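第二章 下单之前：设备规划与预算

适用对象：准备为实验室、样板间或小型服务场所添置一套 Prodden 双臂工作站的采购与技术人员。
修订日期：2026-04-11
编写：Malcolm Sugden　审校：Lungile Potgieter

恭喜走到这一步！第一章里您已经看过整机的组成，从本章起，我们来谈钱、谈地方、谈该先买什么后买什么。选设备是整个项目里特别有意思的一段，清单写到一半，您大概就能想象它在自己屋里干活的样子了。请把本章从头读完再填写附录 B 的报价申请表，很多项目彼此牵连，改一处往往要改三处。

2.1 先写任务，再选型号

1. 用一句话写下第一项任务，写到动作为止。“协助清洁”太宽，“用毛巾擦去桌面上的茶渍”就很好。
2. 写明任务开始和结束时桌面各是什么状态，并约定谁来判定完成。
3. 列出任务中会接触到的全部物品，包括耗材。
4. 为每件物品注明软硬、是否沾水、能否损坏。
5. 把这张任务单附在报价申请表的第一页。Stameck 的选型人员会先看它，再看您勾选的型号。

注意：第一项任务请只选一个。很多用户兴致勃勃地一口气写了十几个，结果预算被摊薄，哪一个都配不齐。先做好一项，第二项会快得多。
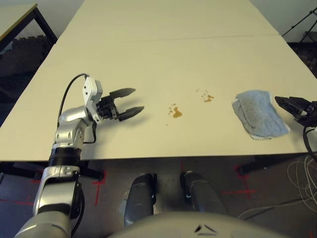 桌面的预算常常被压得太低，我们建议把它单独列成一行。台面的长度、接缝、颜色和桌腿位置都会影响日后的使用，补救起来比一开始买对要贵。如果场地需要长桌，可以用两段桌面首尾相接，接缝处留一条细直线没有关系，但两段的高度必须调平。浅色哑光台面很适合擦拭类任务，褐色的液渍落在上面一眼就能认出来，叠好的浅蓝色毛巾也和台面分得清清楚楚。桌下要给机器人的底部留出空间，订桌子之前请先对照附录 A 的外形图。

2.2 场地测量

1. 清空拟用区域，量出长、宽，以及最低处的净高。
2. 在地面用醒目的胶带标出桌腿和机器人的位置。胶带便宜，搬错一次整机可不便宜。
3. 站在机器人的位置，双臂向前和向两侧伸展，检查有没有墙、柜子或支架挡住。
4. 在桌子周围留出至少 1000 毫米宽的人员通道。
5. 检查地面是否平整。有坡度或接缝较大的地面，请在表中注明，我们会在报价中加入找平垫片。
6. 记下最近的电源插座位置，并量出走线长度。量走线时沿着墙根和桌腿走，别拉直线。

小心：线缆不得横穿人员通道。请在预算中加入线槽，按实测长度再加 2 米订购。

提示：如果房间里还有别的桌子，请一并画进平面图。日后扩充第二个工位时，您会感谢今天多画的这几笔！

2.3 末端夹爪与指尖

Prodden 标准配置为左右各一只两指夹爪。对多数桌面任务来说，这已经足够开工，我们也很推荐从标准夹爪起步，熟悉之后再考虑专用指尖。

1. 回到任务单，找出最薄、最软和最重的三件物品。
2. 对照附录 C 的夹持范围表，逐件打勾。
3. 对打不上勾的物品，先考虑换一种耗材。把薄抹布换成厚一点的毛巾，常常比定制指尖省事得多。
4. 仍无法解决时，再选购专用指尖，并写明是左手用、右手用还是两只都用。
5. 每种指尖至少订一套备件。
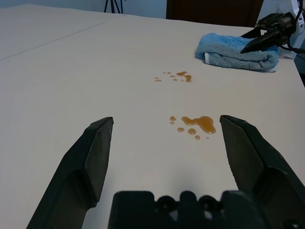 腕部相机与夹爪通常一起选型。请确认所选指尖张开时不会遮住您最关心的那片桌面，这一点在图纸上不容易判断，可以向 Stameck 索取对应组合的试拍画面。涉及液体的任务，还要考虑灯光在液面上的反光。我们的做法是先用房间原有的照明试一遍，不理想再加柔光灯，灯具费用记入“环境”一栏，不要记入“视觉”一栏，否则两家供应商比价时对不上。

警告：标准夹爪和腕部线缆不防水。任务中如有液体，请在询价时写明种类和大致用量，并询问防护套选项。不得以塑料袋或保鲜膜代替防护套，以免卷入关节。

2.4 左右两臂怎样分工

双臂的好处在这里就显出来了！一只手拿工具，另一只手可以空着待命，或者扶住物品。不过两只手臂都要占桌面，规划时请这样做：

1. 在平面图上画出左臂、右臂各自的常用区域。
2. 标出两个区域重叠的部分，这里就是双臂协作区，任务的关键动作最好落在附近。
3. 把耗材的起始位置放在负责抓取的那只手臂一侧。
4. 检查线缆在两臂都伸到最远时是否仍有余量。
5. 如果任务只需要一只手臂，也请把另一只手臂的停靠位置画出来。

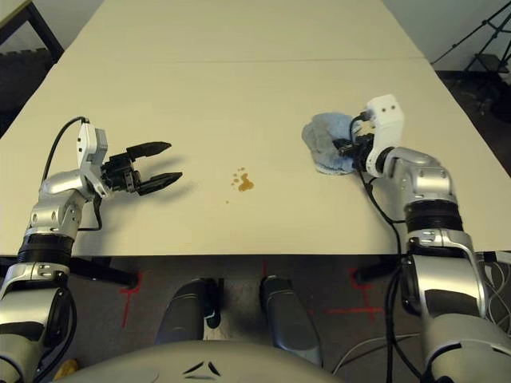 图 2-3　右侧夹爪夹住浅蓝色折叠布，左侧夹爪张开；两臂之间的桌面上有褐色液渍。

把分工画清楚还有一个好处：预算可以分期。有些用户第一期只为一侧手臂配专用指尖，另一侧沿用标准件，第二期再补齐。Brirnance 控制软件允许两侧使用不同的指尖配置，只需在“工具”菜单中分别登记。

2.5 编制预算表

请按下面的顺序填写，先填一次性费用，再填每月费用。

1. 主机与双臂：照抄报价单，不要自行合并折扣。
2. 夹爪、指尖及备件：每一种单独成行。
3. 桌面与桌架：含调平脚和运输。
4. 环境：照明、线槽、地面标记胶带、找平垫片。
5. 软件授权：注明席位数和到期月份。授权若在 11 月到期，请确认续费能赶上贵单位的年度结算。
6. 培训：标准培训为 4 天，在您的场地进行。
7. 耗材：毛巾、清洁剂、测试用液体、替换桌面贴膜。
8. 机动费用：留给您还没想到的东西。

耗材这一行最容易填成零。以擦拭任务为例，毛巾用脏了要换洗，一轮测试下来用掉一摞很正常。我们建议首批订 50 条同款同色的毛巾，中途换颜色或换厚度，前后的测试记录就不好比较了。

提示：请给测试记录留人手预算。Potgieter 培训包里有现成的记录表，可以直接打印使用，也可以照着改成自己的格式。

2.6 为验收做准备

验收标准要在下单之前写好，写进合同附件。请按以下步骤编写：

1. 写明测试用的液体、用量和滴落位置。
2. 写明毛巾的规格和折叠方式。
3. 规定从哪里、在什么灯光下检查桌面。
4. 把“干净”写成可以判断的等级，例如：无可见痕迹、有淡痕、有明显残留。
5. 约定每个等级对应的处理办法。
6. 双方签字，各留一份。
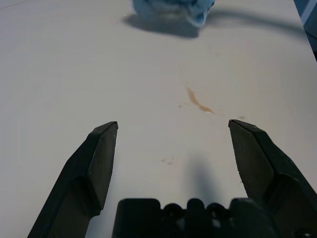

等级之间的界线请多花些时间讨论。浅色桌面上的细小斑点，站着看和凑近看会得出两种结论，操作人员和验收人员最好用同一组照片来定标准。照片存档时记下拍摄位置与照明情况，腕部相机和头部相机的照片分开存放。旧桌面原有的印记也要先拍下来，免得日后算到机器人头上。

小心：每轮测试前，请由人工把桌面恢复到约定的起始状态，并在记录表上签名。上一轮的残留会影响下一轮的判断。

2.7 下单前核对

□ 任务单已附在首页，且只有一项首发任务
□ 平面图已标出桌腿、通道、插座和双臂区域
□ 夹持范围表已逐件核对
□ 液体种类与用量已告知供应商
□ 预算表各行都有数字，包括耗材和机动费用
□ 验收等级已由双方确认

全部打勾之后，请将报价申请表连同平面图一起提交。收到书面报价后，逐行与您的预算表比对，有出入的地方直接在报价单上圈出来寄回，我们很乐意陪您一起改！到货当天的开箱与就位步骤见第三章。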